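Minutes, Hustgate Allotment Association, 25th May

Present: Huguette Hiebert (chair), Vikas Mathur, Devendra Rajput, Impi Valtonen (minutes)
Apologies: Niall Swanson

**1. Last minutes**

Agreed with one correction. The broken standpipe is the one by plot 14, not the one by the lower gate. Huguette signed them.

**2. Water**

Devendra has had two quotes for replacing the pipe between the main valve and the lower plots. Bansal wants $1000 with the trench dug and filled. Hirari wants $700 but we would dig the trench ourselves. Vikas said the ground there is mostly clay and full of old brick, and he would not want to dig it by hand in summer. Devendra thought a work day in the fall would do it.

There was some discussion of whether the pipe would last that long. It has been patched twice since December. Impi asked if the lower plots could be shut off overnight, and Devendra said the valve is too stiff to be turned every day and would probably break.

Agreed to ask Bansal if they would drop the price if we fill the trench ourselves. Devendra to call them and report by email. No decision on Hirari until then.

**3. Money**

The account stands at $488 after the insurance payment. Five plot holders have not paid for this year. Huguette will write to them again - same letter as last year with the date changed. If we go with either quote we will need to draw on the savings account, and that takes two signatures. Huguette and Niall are the current signers.

**4. Waiting list**

There are 20 names on the list. Impi has written to all of them to ask if they still want a plot and has heard back from fewer than half. Plot 9 is free now and plot 22 will be once the shed is emptied. Vikas suggested splitting plot 22 in two, as it is larger than the others and the last two holders gave up on it. Huguette was against this because the path only reaches one side. Left for next time, when Niall can be asked about moving the path.

**5. Compost and bonfires**

Complaint received from a neighbor on the east side about smoke. The rule is no fires before dusk and none at all in a dry spell. Vikas to put the rule up on the board again, in larger type. The third compost bay is full and should not be added to. Please do not put bindweed in any of the bays.

**6. Seed potatoes and bulk order**

The Brilia order came in short by two sacks of onion sets. Vikas has asked for a refund. Anyone who paid for sets and did not get them should see him.

**7. Other business**

- The padlock code changes at the end of the month. Impi will send it out.
- The mower needs a new blade. Devendra has one that may fit.
- Huguette asked that the hut be swept after use - the broom is behind the door.

Next meeting to be set once Bansal has replied. 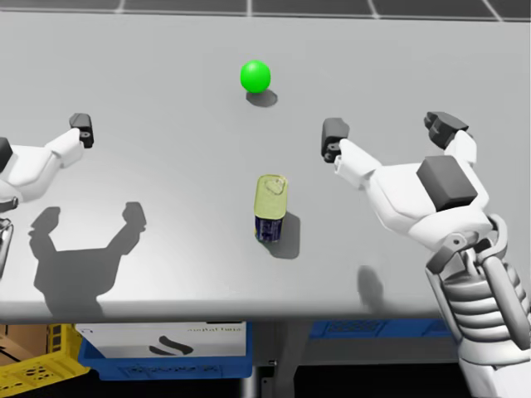
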